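Sidness linen swap is back, and I've been folding since lunch

The Sidness linen swap returns this Friday in the back room at Lorura, and I popped in to see how sorting was going. Well, 143 towels and shirts have come in already, and the boxes from Kan are still on their way!

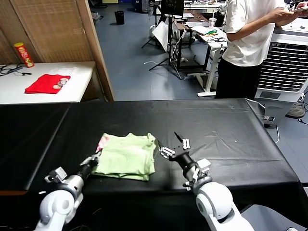

Folding is the big job this week, and everything gets folded before it's priced. The tables have black covers on them, so pale stuff like the light green piece really shows up (every crease too, sadly). Towels go for 2 dollars each, same as last year.

I'm a thirds person myself, long sides in first, then over and over until it fits the shelf. 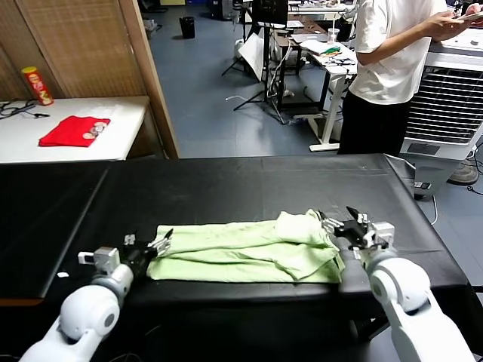
Shirts get their own rack by the door, and anything too worn for the swap goes to the animal shelter in Jament. Bring your own bags, please.

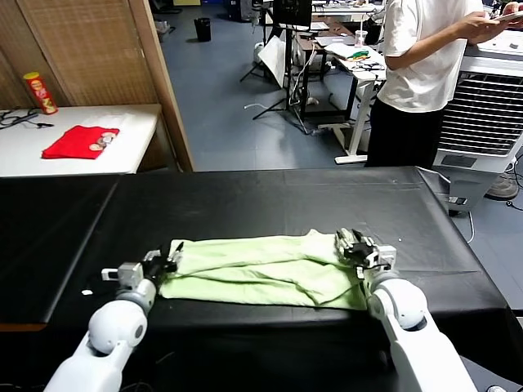

One reader wrote in to ask for bath towels to be rolled this time, as the folded piles fell over by noon last year. I've passed that along. Doors open at nine.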